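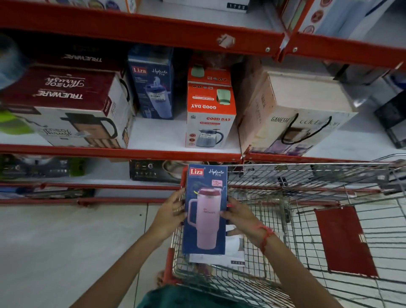
Section 2. Before You Buy: Planning and Budgeting for a Store-Picking Set-up

I wrote this part of the Calar guide after most of the others, and it should really be read before you unpack anything. Section 1 told you what the Calar kit does (it's the mobile base, the arm, the head camera and the planning software). Here I want to get your money spent in the right order. I've helped put in a few of these now, the biggest being the Ibarra store, and the costs that hurt were hardly ever the arm itself!

You'll need a store plan, a tape measure, a kitchen scale and a spreadsheet. Give yourself two quiet mornings.

2.1 Make your item list

1. Pick one aisle to start with. Housewares is my favorite, things like boxed tumblers, jugs and thermos bottles. The boxes stand up nicely and there's enough variety to be a real test.

2. Write down every item in that aisle. Ibarra's list came to 353, which sounded awful until we saw how many were the same box in a different color.

3. Measure the height, width and depth of each box and weigh it full. Use the box, never the size printed for the product inside it.

4. Mark each item "one hand" or "two hands." Watch a person do the job and write down what they do, not what you think they could do. A shopper will often take a tall box by both sides, one hand lower than the other, and you want that on your list.

5. Mark anything that gets stacked on its side, sits on top of another box or leans. These go in a separate column called "awkward."

Note: Don't tidy the shelves first. I know it's tempting. If boxes are normally lying upside down behind other boxes, then that's the aisle you're buying for.

2.2 Choose one arm or two

6. Add up the "two hands" items and check them against your sales. If they're slow sellers, buy the single-arm kit and let staff pick those by hand.

7. If they sell well, price the two-arm kit. Ask for the price with both wrists, both cable sets and the wider base included, as these show up on separate lines and it's easy to miss one.

8. Consider suction only if your boxes are flat, clean and closed. Price stickers can break the seal, so try the cup on a stickered box before you order a set of them.

Caution: The payload on the spec sheet is for an arm held close to the base. Reaching to the back of a shelf, you get a good deal less. Take your heaviest box and ask the dealer for the figure at full reach, in writing.

2.3 Check the shelves and the cart

9. Measure the gap between the shelf edge above and the tallest box below it. The gripper has to fit in there as well as the box. We lost a whole row at Ibarra to this and ended up moving a shelf.

10. Look at the floor. Tile is fine, but run a loaded cart over the grout lines and listen. If it rattles a lot, budget for the softer wheels.

11. Decide what the picks go into. A wire cart is cheap and you probably own plenty, but small things tip over in it and the shiny wires can confuse a depth camera. I'd set money aside for one solid tote per cart and test both.

12. Check your labels. Fancy script lettering is hard for the reader, so plan to match items by barcode or by the picture on the box, with the printed name as a backup.

2.4 Collect sample picks

13. Before you sign for the full kit, rent the head camera and have a person wear it while they pick. Hisus rents them by the week and the software reads their files directly.

14. Plan on about 200 picks for a first look. Include the awkward column! It's very easy to end up with a folder full of the easy ones.

15. Have the picker hold each box up and turn the front toward the camera before it goes in the cart. This adds a little time to each pick, so allow for it when you work out wages.

Note: Long sleeves are fine, and so are rings, watches and bracelets. The hand tracking copes. What it doesn't like is gloves that match the box color.

2.5 Put the budget together

16. Enter the hardware quote, then the cart and shelf changes, then the sample picks, in that order.

17. Add 10 percent for spare fingertips, pads and cables. They wear out and they're never in stock when you need them.

18. Add staff time. We planned on 14 shifts for training and used them all.

19. Ask Gikeletti for their service plan price before you talk about a discount on the kit - the two tend to move together.

Caution: Don't book an install for December. The aisles are full, the shelves change constantly and your item list will be out of date by the time the base is charged.

Once the sheet is filled in, save a copy with the quote number in the file name and keep it handy. You'll be typing the box sizes into the item table in Section 3.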